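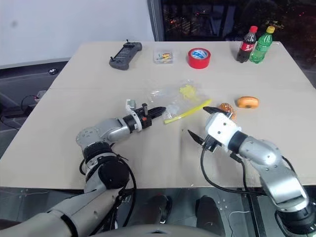
Will it be enough if I only know how to stuff bags in a drawer, asked a reply to our spring notice, and do I have to flatten them all first? Yes to the first and no to the second. Crumpled is how most clear bags reach the table and crumpled is how we would like you to meet them.

Call for participants: small packaging sorting sessions, Ostbridge

Grinis is looking for 12 people to take part in tabletop sorting sessions in June. The sessions are part of the Hayat project, which is putting together a plain household guide to small packaging: thin bags, wrappers, strips, ties, lids and the odd pieces that end up at the bottom of a kitchen drawer. We want to find out how people group these things when they are left to do it their own way, and what words they use for the groups.

No experience is needed. If you have worked in a sorting plant, a packing room or a shop stockroom you are welcome to apply, but please say so on the form, as we are trying to keep a mix.

What you will do

Each person comes to 2 sessions, each lasting 3 hours including a break. You will work at a large table with small items laid out on it. In the first session you sort the items into whatever groups make sense to you and give each group a name. There are no right names. "Rustly" was used in the spring and has stayed on our list.

In the second session you work from a draft of the guide and sort a fresh set of items by following it. When the wording sends you wrong, or you have to read a line twice, you tell us and we write it down. Towards the end there is some folding and bagging. Clear bags are smoothed out, folded and put with others of the same size. Some are too creased to fold well and these go in a separate pile.

Most of the items are light. A good many are clear or shiny and can be hard to pick out against a pale table top, so bring your reading glasses if you use them. We can swap the overhead lights for a lamp if glare bothers you.

All items are clean and dry before they are handed out. Gloves are provided. Please don't bring your own packaging, however good it is. We had a lot of this last time and it got mixed in with the numbered sets, which then had to be sorted again from scratch.

Who can take part

You should be 18 or over and able to read a page of ordinary English. You need to be comfortable handling thin plastic for a couple of hours. You can sit or stand, and change between the two as you like. If you would find the table height awkward, tell us on the form and we will set up a lower one.

We are short of people who live alone and people in shared houses. The spring group was nearly all families and it showed in the draft, which has a whole page on lunch bags and hardly a word about single portions.

People who took part in the spring can apply again but will go on the reserve list.

Where and when

The sessions are held in our ground-floor workroom on Dirkine Road, Ostbridge. The entrance is at the side, past the bike racks. There is a ramp and an accessible toilet on the same floor. Parking on Dirkine Road is for permit holders until 6 pm.

You can choose mornings, starting at 9.30, or afternoons, starting at 1.30. Both of your sessions need to be at the same time of day. We will send dates once the groups are settled.

Payment and expenses

You will be paid for your time at the end of the second session, by bank transfer or in vouchers. Local bus fares are refunded if you keep the ticket. Tea, coffee and biscuits are provided, and these are kept on the side counter, away from the sorting.

How to apply

Pick up a form from the Grinis front desk or ask for one to be posted to you. It is a single sheet. Fill in your name, how to reach you, who you share a kitchen with, and whether mornings or afternoons suit you. There is a question about what you do with used bags at home. A line or so is plenty.

Forms should be back with us by the end of May. Everyone who applies will get an answer, including those we can't place this time. If you need to drop out after being given a place, please let the desk know as soon as you can so that it can be offered to the reserve list.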